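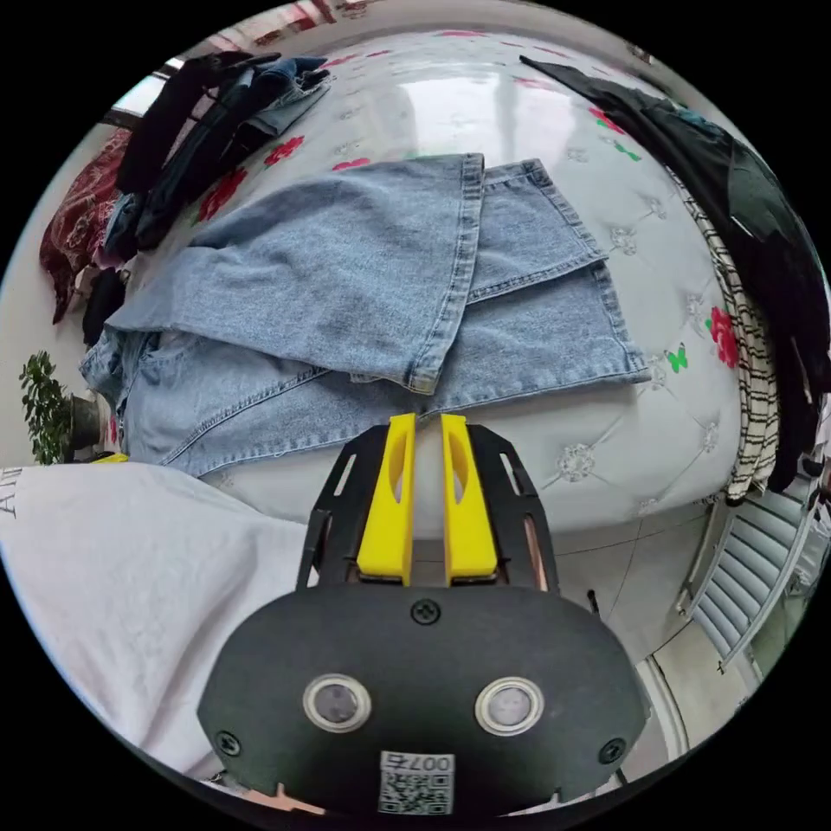 Page last changed: March 17, 2024

Notebook, court records project - appeals in criminal cases

Spent the morning on the Llanos file. This is the driving case where the lower court convicted and the appeal bench sent it back for a new hearing. The judgment runs to 658 paragraphs in the scanned copy and the text layer is poor. Page headers land in the middle of sentences, so "appellant" and "respondent" get swapped in at least two places. Fixed those by hand against the scan.

Dayana Nina asked me to keep conviction, sentence and appeal outcome as three separate fields. Agreed. The old sheet had one column called "result", and a case sent back for rehearing was entered as "overturned", which is wrong. I changed Llanos and Madier. Indier still needs doing, but I don't have the second order yet.

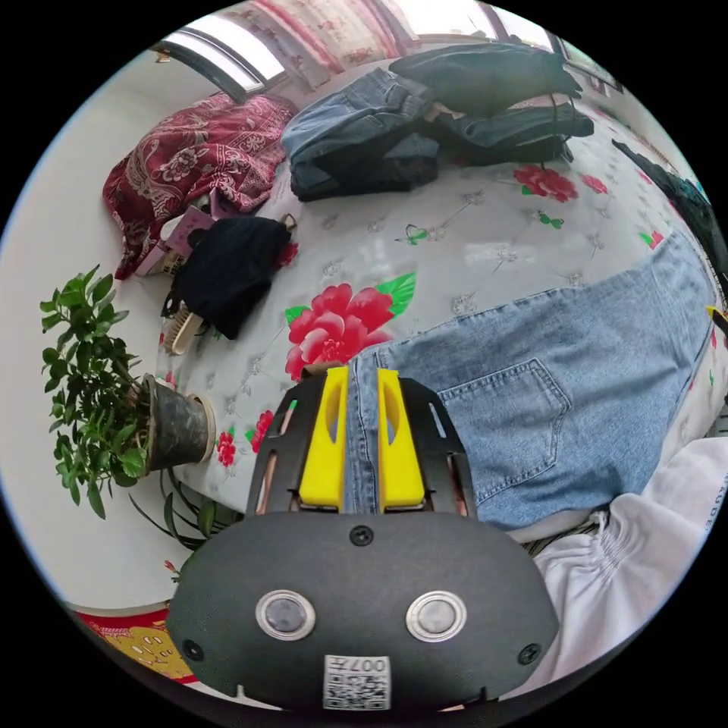 The Madier file has a bail order filed under the wrong year. The stamp reads 2000 and the order refers to a hearing held later than that, so I left the date blank and put a note beside it. Don't fill it in from the newspaper clippings. Two of them disagree with each other.

Search test on the full set: 1177 records, 18 with no outcome entered. Most of the 18 are appeals still pending. Clotov is in there too, and that one was decided - the order is in the paper folder, not scanned.

To do:
- scan the Clotov order
- request the second Indier order from the registry
- recheck witness names in Llanos, spelling varies
- ask Dayana if "acquitted on appeal" and "conviction set aside" should share a code

Registry says copies will be ready in April. Leaving Indier marked open until then.

Recent entries
Sentence lengths, second pass
Madier: missing annexes
How we code adjourned hearings
Scanner settings for faded carbon copies

Comments

dnina: Keep the two codes separate please. A conviction can be set aside and the case still go back to trial.

rk: Clotov order is four pages, the last one is stapled behind the fee receipt.

tomasz: Is the old "result" column still kept anywhere? My charts read from it.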